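# Is it worth paying more for "400 thread count" cotton?

Posted in Household & Laundry, Purndale Community Help

I need new bedding and I'm getting fed up with the labels. The shop in Purndale has plain white Koller sheets marked 252 thread count, and next to them a Furnari set marked 400 at nearly double the price. I rubbed both between my fingers and couldn't tell much. The assistant said the higher one "sleeps cooler", which sounds like something off a leaflet. Has anyone washed both for a year or more and noticed a difference? I line dry when I can and iron only the pillowcases.

**mothballs_again**

I'd want to know how they got to 400 before paying for it. Some makers twist two thin yarns together and count them as two threads, so the number doubles and the cloth is much the same. If the packet says "2-ply" anywhere, be suspicious. A plain single-ply cotton in the 200s is perfectly good bedding, and in my experience it dries faster on the line.

As for sleeping cooler, I don't believe it. A denser weave lets less air through, so if anything I'd expect the opposite.

Forget the number and look at the cloth in decent light, with a fold turned over so you can see how it lies.

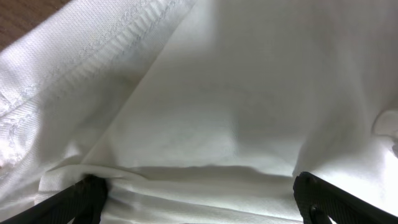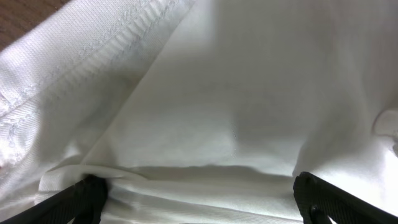

**Brireck_Mender**
Alterations and repairs, forum regular

White woven cotton or anything like it, I check the weave first and then the stitching. A fine, tight weave is a good start, but shops put a lot of dressing in new cloth and it can feel quite different after two washes. Hold a single layer up to a window. If you see thin streaks or patches, leave it on the shelf, whatever the label claims.

Then pull gently across a seam. Gaps that open up at the needle holes will only get worse. Most of the sheets people bring me have gone at the hem or the elastic – the middle is often fine.

I can't speak for the Furnari ones. I've had Koller pillowcases in for repair and they were ordinary, decent cotton. I wouldn't pay double for a number. Buy one pillowcase of each, if they'll split a set, and wash them together until May.

**tumbledry_ted**

got the 400 ones, they're fine. bit creasy. wife likes them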